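Kasten's New Night Shift Makes the Phone Checks

By Lieselotte Nolte
August

If you've ever worked housekeeping, you know about phone checks. You lift the receiver, listen for a tone, press a few keys, hang up, and go on to the next room. I did it for two summers in college and I can still hear that tone (my ear was sore by lunch!).

At the Kasten, our big conference hotel in Burley, there are 144 rooms on the list, and every bedside phone gets tested before the fall bookings start. Last month the hotel handed most of that job to a two-armed robot from Plemura, and I went over at 10 in the morning to watch it work.

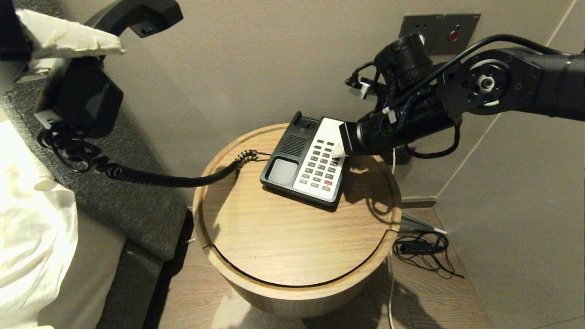
One arm at the keypad, with the receiver lifted off its cradle.

It's slower than I was, I'll say that much. But Suqin Liao, who has run the housekeeping floor for years, doesn't mind slow. Her crew used to lose the better part of a week to phones, and now they get those hours back for deep cleaning, which always ran late in August. "I was worried they'd cut people," she told me. "So I asked, in front of everybody, and I got it in writing." No jobs go before next summer, according to the hotel. After that there's no promise, and a couple of the room attendants I talked to in the break room brought that up before I could.

The work has changed in other ways too. Two of the attendants now spend part of the day moving the robot from room to room and reading its log, and they get $400 extra a month for it. Suqin says she'd like that to be more, and I think she has a point. The log had 2,302 key presses in it when I visited, and someone has to go through the ones marked "unsure" by hand.

Plemura wants to try lamps and thermostats next. Suqin wants it to learn fitted sheets, and she wasn't smiling when she said so.

Last updated: 4:15 p.m.

Contact the newsroom | © Burley Plenduvard | Back to top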